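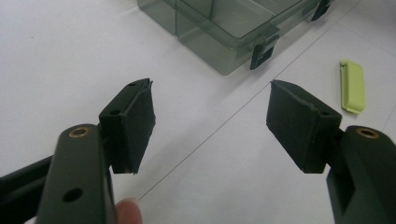
Quick one, dinner's in the oven and I've got 40 minutes.

So the white table. Got it. Finally. Three weekends of looking and I ended up with the first one I saw, the Killero from the secondhand place on Hollis Street, which I had walked past in January and told myself was too big. It is too big. I don't care.

It's been in the back room since Monday and I've already used it more than I used the old desk all year. Old desk was dark brown and you could not see a thing on it. Lost a sewing needle on it once and found it with my wrist. On white everything shows up, crumbs, pencil, thread, all the little black screws from the lamp I still haven't put back together. Also shows every ring from every mug so yes, I'm now a coaster person.

Getting it home was a pain. Legs come off, top doesn't fold, hatchback doesn't close. Drove back from Gadden at the speed of a tractor with the hatch tied down and a bath towel over the end of it. One small ding on the back corner. That corner goes to the wall.

Then the big sort. The plan was to do the room in a day and have all the paper stuff gone by supper. What really happened is I opened the box of trip photos from Asia and sat on the floor till it got dark. There are 1,344 of them, I know becuase the lab printed the total on the envelope, and I paid for every one. Half are of food. A lot are out of a bus window. I did get rid of the blurry ones and the doubles, and the rest are back in the box, in order more or less, with the lid shut. Calling that a win.

Other things that went:

Dried up markers, the whole tin
Phone chargers for phones I don't have
The hole punch that only punches one hole
A puzzle, 2,000 pieces, all sky. Going to the library swap, good luck to whoever

Things that stayed and shouldn't have: the good wrapping paper I'm never going to use, the bad wrapping paper, a jar of buttons. The button jar is on the window sill now and looks kind of nice there. Left the curtain off too, more light that way, might hem it or might just not.

Cleaning the top, for anyone who asked last time about white furniture. Dish soap, warm water, soft cloth, dry it right after. Baking soda paste on the tea stain, left it while I did the floor, wiped off fine. Don't use the green side of the sponge. I used the green side of the sponge. There's a dull patch near the front now, you only see it in the morning and only if you crouch.

Height is a bit off for me. My chair is too low so my elbows stick out when I cut fabric or whatever. Cushion for now. There's a stool at the Hollis Street place I keep thinking about, but I said no more furniture untill the hall is done, and the hall is not close to being done. The hall has the old desk in it.

If you're anywhere near Gadden and want a dark brown desk, two drawers, one sticks, it's free. You carry it. Message me before the weekend or it goes out on the curb.

Ok that's the timer, going. Shelves next week, if I find the level.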